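The Last Bus to Harano

I missed the 211 by the length of a sneeze, so there I was at Jamau crossroads with a suitcase, a wet hat and my aunt's wedding cake (bottom tier only, thank goodness).

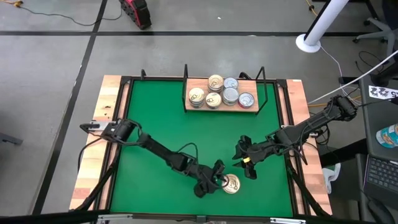 Was there another bus to Harano that night?

There was one at 9, according to the woman in the ticket window, but it went the long way round by Undari and the driver didn't like cake.

Well, I laughed. She didn't. So I sat on my suitcase with the box on my knees and practised looking like a person with a hatbox. When the bus came, the driver leaned out and sniffed. "Fruit or sponge?" he said.

"Fruit," I said, and my voice went all wobbly.

He thought about it for so long that somebody at the back started coughing. Then he took my fare and told me to sit up front where he could keep an eye on it! We did all 27 stops like that, him glaring in his mirror, me hugging the box round every bend.

At Harano he switched off the engine and held out a clean hanky, folded into a square.

"Small slice," he said. "No icing."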